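Household table clutter

Household table clutter is the name for the small things which collect on a table in daily use and stay there between one tidying and the next. It is mostly studied together with the furniture of the home, because the kind of table has a strong influence on what is left on it. The subject overlaps with storage, with table linen and with the habits of shared rooms.

Origin of the term

The expression was used in the Flomcombe household survey, in which 74 homes were visited in November. The survey made a difference between "resting" objects, which have a proper place elsewhere, and "waiting" objects, which have no place at all. Wrappers and empty bags belong to neither group and were recorded as waste.

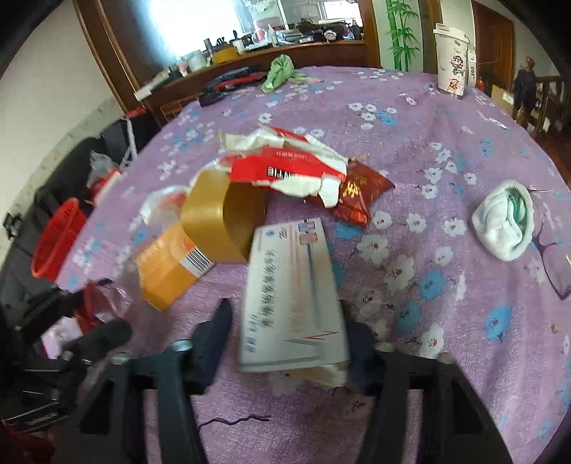

Round tables collect things in another way than rectangular ones. A rectangular table is often pushed against a wall, and the objects move slowly to the wall side, where they can stay for months. A round table has no such side, so the objects spread over the whole top. Medicine, packing tape, a pair of folded eyeglasses and a rolled sock can lie on the same cloth as a foil snack wrapper, although they come from different parts of the home. Small and thin things, such as thread, are the most difficult to notice when the cloth has a printed pattern.

Role of the tablecloth

A cloth protects the table top and makes the room more friendly, but it also changes how the table is cleared. On a bare top the objects can be pushed to one side with the hand. On a cloth they pull the fabric with them, and for this reason they are usually lifted one by one. Flowered cloths are common in homes where the table serves for eating, sewing and repairs, as light stains are less visible on them.
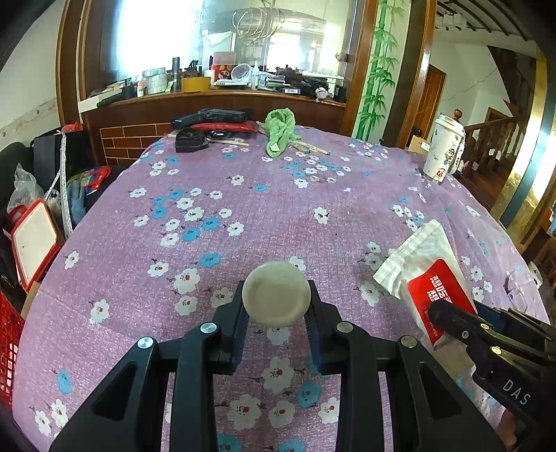 Shelves and counters near the table take a part of the load. In the Flomcombe survey they were counted as "second surfaces", and tools, rolls of tape and boxes were the usual contents. When a second surface is full, new objects remain on the table.

Methods of clearing

The Grallard method uses 2 trays, one for things that leave the room and one for things that stay. Waste is taken away first. The Plondow method is slower and divides the table into 4 parts, which are cleared on separate evenings.

See also: Table linen; Sewing table; Kitchen drawer; Sideboard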